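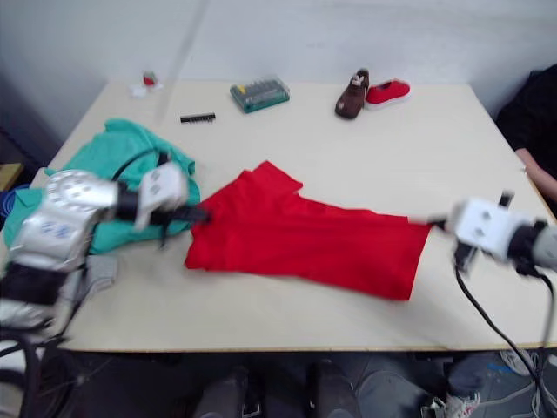
**Rule for people near the table during cloth folding**

**foltetti_12** (16 May 2022)
Hello all. We write the bench rules for our two-arm folding cell at Muveck. My draft says: while the arms hold a garment, no forearm rests on the table. My colleagues find this too strict. What do you use?

**vultido**
Same as you, plus cables. Ours must be tied and kept off the floor where feet are. I see a black one going down by the right arm, near somebody's shoes. I would write this first.

**iyengar-lab**
I don't agree with the forearm rule. At low speed and with 2 people trained, we allow it on the far side. In 310 sessions we had no contact.

**vultido**
> we had no contact

It is a good record, but a rule is also for the new person.

**iyengar-lab**
Fair. Then also clear the back of the table. Comb, bit case, shoes, all this can be caught by a sleeve.

**foltetti_12**
Thank you, I add both points. The forearm rule stays until the December review. Cable clips are ordered.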